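Wondumance bin-transfer: perception and planning stack

Wondumance runs two fixed arms over one shared table and moves small electrical parts between open-front bins. The repo holds the bin localizer, the grasp proposer, the planner wrapper and the replay tools. Motion control itself lives in Valtar and is pulled in as a submodule.

Status
Used daily on the bench cell. The planner interface changed in June; configs written before then need the migrate script.

Layout
localizer/ - bin pose from the fixed camera
proposer/ - parallel-jaw grasp candidates, ranked
planner/ - wrapper around Valtar, with arm-to-arm keep-out volumes
replay/ - step through recorded episodes offline
configs/ - one file per cell

Data
The release set, Hajdu, has 1,269 episodes. Each episode stores joint states, gripper width, camera stream and the planner log. Labels are per part class, not per instance. Push buttons and pilot lights share a class in version 2 and are split in version 3.

Running
Start Valtar first, then the localizer, then the planner. If the localizer comes up before Valtar it takes the default table frame and every bin pose is off by the mount offset. Candidates are capped at 3,000 per request; raise max_candidates in the cell config if the proposer returns an empty list on a crowded bin.

Known issues
- Tape edges parallel to a bin lip can pull the lip fit. Set lip_prior to strict.
- Parts lying on their side score low when the head is wider than the body.
- With both arms enabled, the planner serializes any move whose swept volumes overlap. Slow, but safe.
- Replay drops the last gripper event if the log was closed by a fault.

Maintainer
Idris Nicholas. File bugs in the Cornar tracker with the planner log and cell config attached. 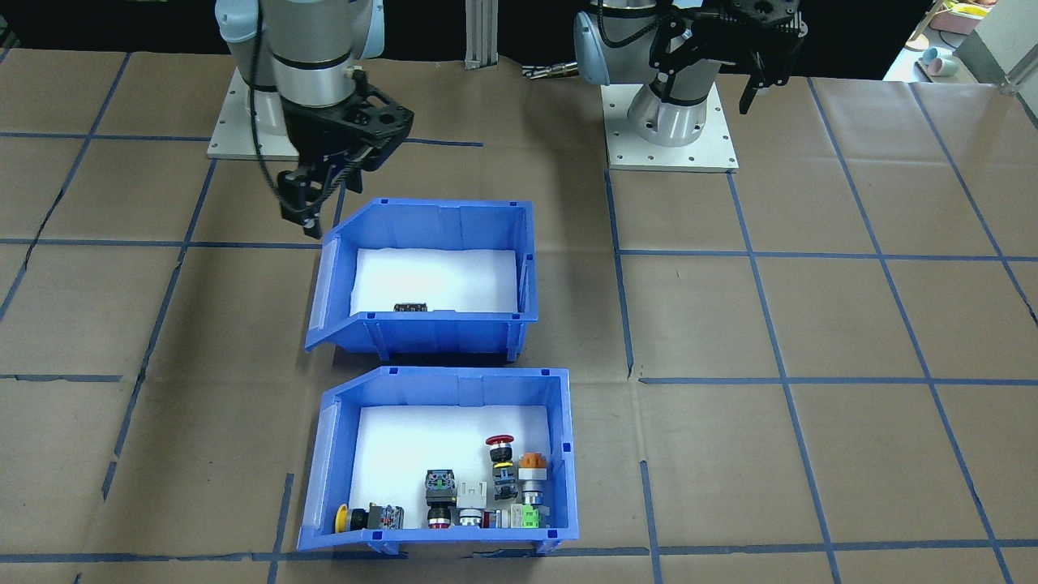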